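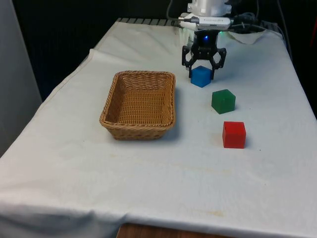

Baysal sorting basket beside blue, green and red cubes, on a white table cloth.

Baysal Rectangular Sorting Basket

Low-sided wicker basket with rounded corners, sold by Clinov for tabletop sorting, color matching and counting work. The inner walls are woven on a tight diagonal. The rim is a thicker braid, finished by hand, and can be used as a grip along any side.

The sides slope outward, so small parts slide toward the floor of the basket and can be picked out without tipping it. Empty baskets nest. Leave the packing paper between them if they will be stored for more than a month.

Construction
Material: woven wicker, light tan to honey brown
Shape: rectangular, rounded corners, low sloped sides
Rim: braided, thicker than the wall weave
Handles: none
Lid: none
Liner: not included

Color varies between production lots. Baskets ordered together are pulled from the same lot where stock allows.

Load
Each basket is rated for 2 kg, evenly distributed. Do not lift a full basket by one corner. The rating does not apply to baskets with broken rim strands.

Cubes
The Momadach cubes are small solid blocks with a smooth surface. Red, green and blue are stocked as standard. Cubes are supplied separately from the basket and can be reordered by single color. Not for use by children under three.

Table surface
A plain cloth keeps cubes from skating when they are set down and protects finished wood from the underside of the weave. White gives the best contrast with all three cube colors. Cloths are not supplied.

Care
Brush out dust with a dry, soft brush. Wipe with a damp cloth and air dry at room temperature. Do not soak. Do not store above 70 percent relative humidity. Cubes may be washed in warm water with dish soap; dry them before returning them to the basket.

Ordering
Baskets ship from the Bretville warehouse in cartons of 13. Single baskets are available at the unit price plus handling. For orders of 1,000 or more, contact Saturnino Montes in contract sales for lead times. The next production lot is due in May.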